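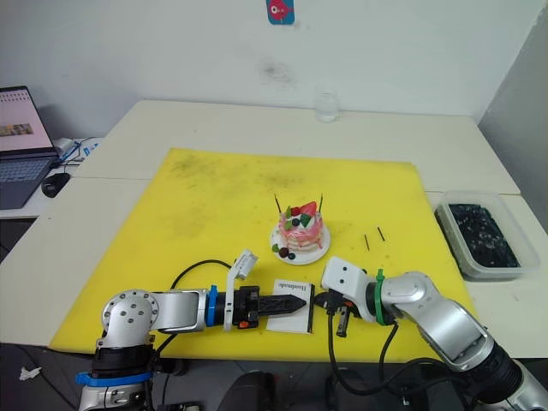
One reader of last year's handout wrote in that the candles always go in last, after the fruit, and that any course teaching otherwise is wasting its students' money. I have kept the remark because it is the usual opinion, and because I have never seen much evidence for it.

Display Cakes and Play Cakes: Notes for Session 2
22/03/2026
By the course tutor

What the session covers

We are looking at the small toy cake as a display piece: plate, fruit, candles, card. The catalogs (Gralia and Vemden are the two you will meet on this course) talk about "storytelling" and "charm." I would ask you to ignore both words. A toy cake either looks like a cake from across a shop or it doesn't.

Fruit

The cake in the picture has a red strawberry on top, with green slices and dark berries, and more fruit around the base. Is that too much? Possibly. Pink and cream are weak colors at a distance and the fruit does most of the work. But fruit on the plate takes away the clean white edge, and I am not persuaded that every cake needs it in both places. Try yours with the plate bare and then decide.

Kiwi or mint? Students argue over green pieces every term. If buyers can't tell which one they are looking at, the shape needs another look. Vemden's answer is that it "reads as fresh." I don't find that much of an answer.

Candles

Two thin dark sticks are standing in the cake and two more lie on the board beside the plate. Dark candles show up well against cream. They also look a lot like twigs, and I would want a paler set on the bench before settling. Keep left and right level by eye. The old Clilturby guide gives a spacing rule that it traces to a bakery manual of 1856, but it doesn't name the manual, so treat the rule as a rumor.

The board

Yellow is a bossy color under pink. It is cheerful in a nursery and tiring in a shop window. Compare it with plain white before you commit.

The card

"Handmade" is the most overused word in the trade. At the Craddock fair last August I looked at about 60 stalls and stopped trusting it well before the end. If you use the word, be ready to say which part was made by hand.

For next time

Bring one cake, one plate and 16 loose fruit pieces, most of which you will not use. Write half a page on what you left off.

Comments

I tried the bare plate. Looked unfinished to me, sorry.

Can the candles be painted? The notes don't say.

Still think candles go in last.

Last updated: after Session 2, card section shortened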